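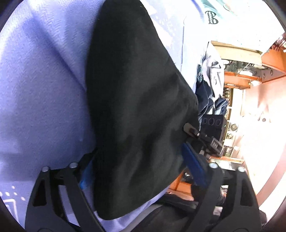 Slide 4 – grip rules for soft goods

Ok so this is the rules bit. Keep it quick, 24 slides total and we lost time on the intro.

Hand-held gripper, two jaws, black cloth between them. Patterned fabric right next to it. Say: cloth on cloth is where our rules get tested.

Rule 1 – pads first. Look at both finger pads before every session. Lint on the pads, wipe. Split pad, swap it, write it in the log. Cavonville site skipped this in July and had to throw out 71 recordings.

Rule 2 – close slow, stop when the cloth stops moving. No squeezing for luck. Soft stuff hides how hard you're pressing.

Rule 3 – one item per grip. If you pick up a second layer, open, back off, start over. Don't shake it loose, that counts as a fail under the Bevovell checklist (v. 1/1/24, the old one is dead, plese stop printing it).

Rule 4 – straps, buckles, pins. Hard bits stay out of the jaw gap. Ask for a show of hands, who has chewed up a pad on a zipper. Wait for the laugh.

Slide 5 – logging

972 grips in the Tellovska set, 205 had no reason code. Thats too many. Pause here.
Fix: code goes in before the next grip, same person, no "later".
Allowed codes – slip, double, snag, operator stop. "Other" needs a sentence.

Slide 6 – who can say stop

Anyone in the room. Hands off, jaws open, then talk. Hà team has this on a card by the door, steal the idea.

If short on time skip 7, go straight to the handout. Questions at the end only.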